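We use cookies to remember your settings and keep the forum running. Accept | Manage

Snack sorting project: arm misses the shiny wrappers

Hi all! I help out with an after-school robotics class in Istthorpe, and this term the kids are sorting snack packaging into colored bins with two arms. We have 147 practice runs recorded so far, and boxes go fine, but crumpled wrappers are a nightmare – the gripper closes, comes up with nothing, and carries on to the bin as if all was well. It's worst with the long granola bar wrappers. Should we record more runs, or is something off with our setup? The showcase is in November, so we do have time. 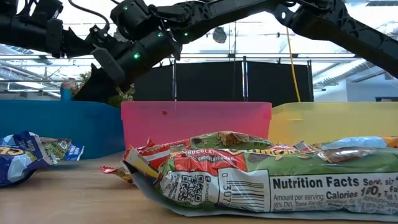
We've tried slowing the arms down, which helped a little (and bored everyone a lot). The kids would love to keep the wrappers, because they chose them all themselves!

posted by Fusex

Get better motors. Ours slipped all the time.

posted by Cleneo

I wouldn't spend any money yet! My club had this very problem two years ago, and it came down to glare. Glossy plastic looks different every time you nudge it, so try a softer light first, maybe a lamp bounced off some white poster board. Then look through your recordings and see where the kids grab. Ours went for the flat middle, where there's nothing to pinch, and once they aimed for a raised fold or the crimped end things went much better. I'd record fresh runs that way before adding to the old pile – we had 867 by the end and threw out plenty. Oh, and have it check how far the gripper closed before it heads for the bin. Good luck to the kids, please let us know how they get on!

posted by Escobar

Recent threads
Gripper pads that don't leave marks
Keeping 6 students busy with one laptop
Cable ties or cable sleeves?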